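Planning the gripper budget before the arm arrives
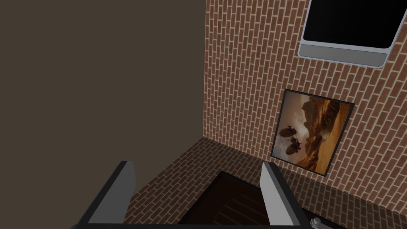
Petrică Surdu

Ravinder Penner keeps two spreadsheets for the automation work at Sternovcombe. One lists what the company has bought. The other lists what it decided to put off, and she says the second one gets opened more.

"People ask me what the arm costs," she said. "I ask them what it's going to pick up."

Penner runs equipment planning for the firm, which does short-run packing and kitting. Its first arm goes in next April. Until then the work is in simulation, in furnished rooms with brick walls, a monitor and a framed picture, where her team tries out grippers before money is committed.

The choice for now is a parallel gripper with two flat fingers. Penner had looked at a suction tool from Grasby and a three-finger hand from Michailidis. The hand was the one her engineers wanted.

"It was a nice piece of equipment. It also needed its own controller, and I had no line for a controller."

She set aside 32 hours of engineering time to compare the options in the simulator, and the team used almost all of it. Much of that went to wrist camera views. With the wrist tilted, the walls lean and the fingers take up a good part of the picture. Penner wanted the engineers to see that early.

"You can move a camera mount for free on a computer. On the floor it's a bracket, a cable and half a day."

The simulation license is from Skulel. She pays for it by the quarter and has booked 3 quarters. Spare finger pads come out of a separate supplies account, capped at $400. Training is under the plant manager's budget, after some argument.

What would she do differently? Ask for quotes on installation at the same time as quotes on hardware, she said. Hers came in weeks apart, and the first total she showed the owners was too low.

"I had to go back in and ask again. They said yes, but I didn't enjoy it."

A second arm is on the other spreadsheet.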